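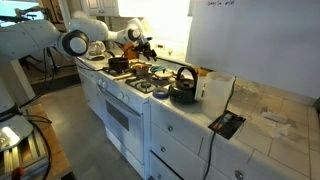

Kitchen Talk > Soups, Stews & Beans > Dried beans: to soak or not to soak?

marrowfat_fan
OK bean people, I need to gush for a minute. I finally cooked a pound of dried beans with no soak at all and they were the best pot I've ever made! Creamy all the way through, skins intact, and a broth I was drinking out of a mug at the counter. I used the Rinelero whites from the co-op in Lestberg (they come in the plain paper sacks, bottom shelf, easy to miss), an onion cut in half, two bay leaves and more olive oil than I'd like to admit. Salt went in at the start. Gentle simmer with the lid cracked, done in a bit over two hours.

I've been soaking overnight for years because my grandmother did. Has everybody else already quit?

tinlid
Welcome to the club! I quit in August when it was too hot to plan dinner a day ahead. The flavor is so much better, especially with black beans. Soaked ones come out gray and sort of sad.

gusset91
Going to disagree, cheerfully. No-soak works if your beans are fresh. If they've been in the back of a cupboard since who knows when, you can simmer them all afternoon and still get that chalky middle. I soak in salted water, 1 tablespoon of table salt to 4 quarts, and drain and rinse before cooking. The skins come out so tender. Chickpeas especially — I would never skip it with chickpeas.

marrowfat_fan
Good point on chickpeas, I haven't tried those yet. Do you salt the cooking water too, or is the soak enough?

gusset91
A little, yes. Less than you'd think, then taste at the end.

low_and_slow_lu
I thought salt made beans tough?? My mother would have slapped the shaker out of my hand.

tinlid
Mine too! But I've salted early for ages and never had a tough pot from it. Acid is the thing to watch. I once put a can of tomatoes in at the beginning and those beans were still squeaking at bedtime. Tomatoes go in when the beans are already soft.

low_and_slow_lu
Well that explains my chili. Every single batch.

porchlight7
One safety thing while we're all getting excited. If you're cooking red kidney beans, please do soak them (at least 5 hours), throw that water out, and then boil them properly in fresh water, a real rolling boil for 30 minutes, before you turn it down. Raw kidney beans have a toxin in them that a slow cooker may not get hot enough to take care of. I don't mess around with that one.

marrowfat_fan
Thank you, I did not know it was that serious. Kidneys get the full treatment from now on.

gusset91
See, soaking wins one!

oatmeal_dave_ish
Has anyone grown their own? I put in a row of Flendard pole beans along the fence this year and a short row of Zacharias, which is a bush type with a speckled seed. The Flendards climbed right over into the neighbor's yard and we both got beans. Cooked from that fresh, they were soft in 45 minutes, no soak. I kept checking the pot because I didn't believe it.

marrowfat_fan
45 minutes!! Do you have seed to trade? I have a sunny fence doing nothing.

oatmeal_dave_ish
Plenty of Flendard. The Zacharias I'm keeping this year, I only got a jar and a half. Send me a message.

low_and_slow_lu
Reporting back. Pintos, no soak, salt at the start, tomatoes at the end. My husband had three bowls and asked what I'd changed. I'm still soaking my chickpeas though — gusset has me convinced.

tinlid
Try half a batch each way and tell us. I'll eat my hat if you can pick out the soaked ones.

gusset91
I'll bring the salt.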